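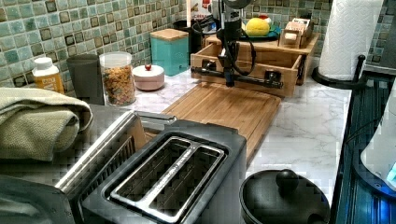 Toaster and cutting board on the counter

Pundmont Skotura 28 Indoor/Outdoor Basketball

The Skotura 28 is a composite-cover basketball in the 28.5 class, sold by the shop as size 6. It is the ball most women's and high school girls' teams play with, and it suits younger boys moving up from a size 5. The cover has a medium pebble and wide, shallow channels, so players with smaller hands can find the seams quickly.

Pundmont changed the cover in 2023. The older ball was slick for its first few weeks of play. The current one has more grip out of the box and does not need as much breaking in. If you still own the earlier version, the two can be used side by side in practice - the weight and bounce are the same.

Indoors, the cover holds up for several seasons. On blacktop it wears faster, and the pebble will start to flatten on top first. For a ball that lives outside, look at the Nirance rubber model instead. It costs less and the cover is tougher, but it has a harder feel on the catch.

Chiamaka Akande coaches the Okafor girls' team and has ordered this ball for them since the cover change. "We run a lot of passing drills, and they don't complain about their fingers," she says. "I top up the air before the first practice in December and check it again after the break."

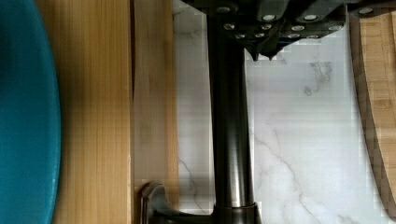
Black faucet, marble and wood

Details

Size: 6
Cover: composite
Bladder: butyl
Use: indoor, occasional outdoor
Color: orange with black channels
Sold as: single ball or team pack of 4
Item number: 2000

Balls ship deflated. A needle is included with each ball, but the pump is sold separately. Wet the needle before you put it in, and stop at the pressure printed next to the valve.

Wipe the cover with a damp cloth after outdoor play and let it dry at room temperature. Do not use household cleaners on it - they take the grip off.

Team packs come with a mesh carry bag. Custom printing is available on team packs only, and printed balls cannot be returned. Unprinted balls can be exchanged for another size if they have not been inflated.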